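Narkach Model Makers' Club
Minutes of the February general meeting
Posted Tuesday by Nanami Higuchi, recording secretary

Present: Štefánia Bednárik (chair), Nicanor Paredes, Berhanu Tsegaye, Nanami Higuchi. Absent: Berhanu Yimer.

The chair opened the meeting at 7:05 p.m. The January minutes were approved with one correction: the Purnolitz show fee was $220, not $200.

Money. Nicanor reported a balance of $941 after the rent. The hall deposit for the spring show is due before the next meeting. Moved and seconded to pay it. Carried.

Spring show. Hailu Hall is confirmed for the Saturday. Doors open to exhibitors at 8 a.m. Berhanu T. has ordered 2000 flyers and will bring them to the next work night. Štefánia asked whether we want judging this year. Discussion ran long. Vote was to keep the show unjudged and have a visitors' ballot.
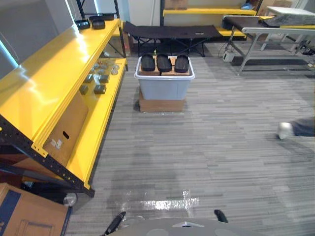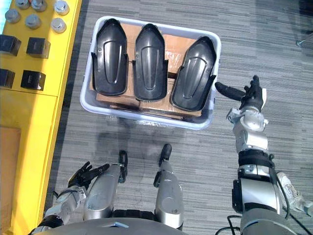 Table rules for the show were taken up next. Each exhibitor gets one table and must stay behind it or find cover. Nicanor said small items walked off last year and wants them kept back from the table edge. Loose parts for sale should go in trays or in a bin with cardboard in the bottom, like the white one holding the black parts, so they can be carried out in one trip. Glue and paint sales are not allowed under the hall contract. Agreed.

Estadeck layout. The river section is still unfinished. Nanami will ask Berhanu Y. if he can finish the bridge before the show. If not, the section stays home.

New business. None.

Adjourned 8:40 p.m.

Comments

marsh_line: Can two people split a table? I only have four cars to show.

Nanami H.: Yes, put both names on the form.

oldgauge: Sorry to see judging go. I would have voted the other way.

T. Berhanu: Flyers are in, come get a stack.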